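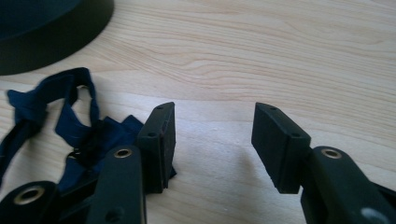 Nandham Community Repair and Reuse Project
Progress report to the Vollard Fund, October 2022

Prepared by Ehsan Orakzai, project manager

1. Where we are

The grant pays for two things: the furniture reuse store in the old dairy building on Bhutto Road, and the evening classes in basic furniture repair. The store is open and running to the hours we set out in the application. The classes started later than planned, for reasons given in section 3, and are now on their second group.

In this period we passed on 250 items of furniture to households in Nandham and the villages to the north. Most were tables, chairs and chests of drawers. Beds are still what people ask for most and what we have least of. We don't take mattresses without a fire label, and a good share of what we are offered has had the label cut off.

2. The store

The roof over the loading bay was mended in the first weeks of the grant and has stayed dry. We moved the racking to the back wall so that the van can be unloaded under cover. This has cut down on damage, mostly to veneered pieces, which used to stand in the yard while people made room for them.

Reletti, who run the house clearance service, now ring us before a job and not after it. We get first look at anything sound and they save on tip charges. The arrangement is by word of mouth at present. I would like it in writing before the end of the grant, as both people we deal with there are due to change jobs.

Prices have been held. A table is still 20 pounds, or free with a referral letter. We looked at raising this when fuel went up and decided against it for now.

3. The classes

The first course was put back because the dust extractor failed its safety check. The repair cost 900 pounds, paid out of the equipment line, and there is nothing left in that line for the planned second bench saw. We have dropped the saw. The tutor is content to work with hand saws and says the class is quieter for it.

The course covers loose joints, drawer runners, stripping and waxing, and minor patching. Learners bring a piece from home if they have one, otherwise they work on store stock. Gluing up takes more time than we allowed - the clamps have to stay on overnight, and two groups a week means pieces are often still clamped when the next group arrives. We have moved the sessions further apart.

Of those who signed up, 86 per cent finished. The ones who left mostly had shift changes. One person from the first group now helps in the store.

4. Money

Spending is in line with the budget apart from the extractor. Van costs are higher than forecast and rent is lower, as the landlord gave us the first month free. The two more or less cancel out. A full breakdown is attached separately, with receipts.

5. Next period

We will run a third course starting in January, with an upholstery session added if we can find a tutor at the agreed rate. The store needs better lighting at the far end and we are getting quotes. We would also like to talk to you about moving the unspent publicity money to van costs, and can send a short note on this if that is easier than a meeting.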